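Planning and Budgeting for Automation Equipment
Handout for Unit 8: From the wish list to the purchase order

Please read this handout before the Thursday class and bring a calculator. Last time we looked at how a gripper is chosen from its data sheet. Today we leave the technical side a little and speak about money, because many student projects at our college are good in design and weak in budget.

1. Begin with the objects, then the robot

Most groups start their plan by opening a catalogue of arms. I ask you to do it in the other order. Write first what the arm must pick up, where it takes it from and where it puts it down. A catalogue gives you payload and reach, but it can't tell you if your objects are transparent, if they roll, or if they have a handle which catches on the fingers.

In our course project, which we call Lisico, the task is tidying a table of mixed household things. We are building it in simulation before we spend on hardware. The object list has grown in an untidy way. There is a pink toy car, a trophy cup with a handle, a bottle of green tea, a red bottle lying on its side, a flowering plant in a small black pot. Each of them asks something different from the fingers, so each of them has an effect on the price.
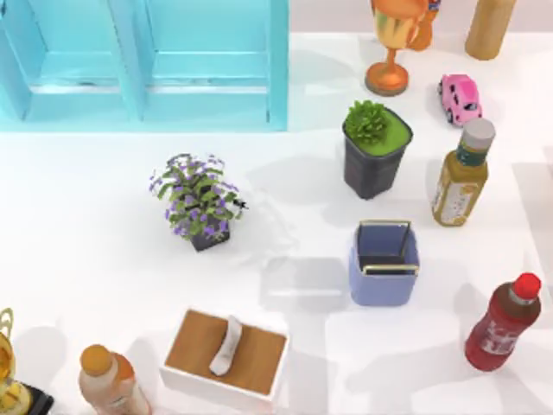
For the budget you should sort your objects by the cost they bring to you, and the colour or the size is not so important for this. I use these groups:

Easy objects. Boxes and firm containers with straight sides. A simple two-finger gripper is enough.
Round objects. Bottles and cups. You need finger pads with good friction, and pads wear out, so put spares in the budget.
Delicate objects. Plants especially. Here you pay for force control, or you decide to leave them out of the first phase. To leave them out is a respectable decision if you write it down.
Tall and narrow objects. They fall over when touched from the side. The cost is mostly in time, since the arm must approach slowly and from a good direction.

2. The simulated table is also a purchase

Students like to write zero beside simulation. This is a mistake. Even when the licence is free, somebody must find or make the models, correct their scale, give them mass and friction, and check that the collision shape agrees with what we see. In Lisico we planned 17 hours for this work and I consider it a modest figure.

I recommend a separate line called "assets", with hours and not only dollars. Our model rocket is a good case to think about. The black part and the white part of the tube are simple to colour, but the fins at the base are thin shapes, and thin shapes are where collision meshes give trouble. If you simplify them too much, the gripper will close on air beside the fin. If you keep all details, each run becomes slow and you may need a better graphics card, and then your "free" simulation has a hardware cost. 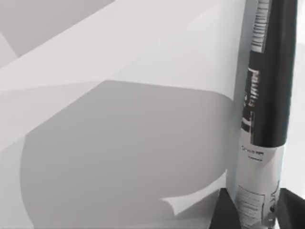
So the rule for your own plan is the following: for every object which is not a box or a cylinder, write a number of hours for preparing it, and write who will do these hours.

3. Asking for quotations

For the class exercise we compare two suppliers. Briltano sells a complete package with arm, controller and gripper. Vandenberghe sells the arm alone and expects that you choose the rest. At first look the second offer is always cheaper. Before you compare, bring both to the same content:

Arm and controller
Gripper and one set of spare fingers
Cables, mounting plate and stand
Emergency stop and guarding
Freight and customs
Training day
Software licence, first year and second year

Please look carefully at the last line. In the exercise the licence is $936 for each year, and in the first year it is hidden inside the package. Many groups forget it in the second year, and then their total is wrong.

Freight is the other surprise. A quotation may say "ex works", and this means the price stops at the supplier's door. For the exercise, use $2000 for freight and customs together, for both suppliers, so that the comparison stays fair.

4. Timing

A purchase plan without dates is only a shopping list. Delivery in our exercise takes 8 weeks from the signed order. If your demonstration is in October, count backwards: installation, safety check, first tests, and only then the demonstration. The simulation work can be done while you wait for the arm — it is the best use of this period.

5. What to hand in

One page with the object list in the four groups. One page with the budget table, both suppliers side by side, second year included. Half a page where you explain which objects you leave for a later phase and what it saves.

Use the Lidanus template from the course folder for the table. Don't change the order of the rows, please, it makes the marking very slow. Round all amounts to the full dollar and state if tax is included.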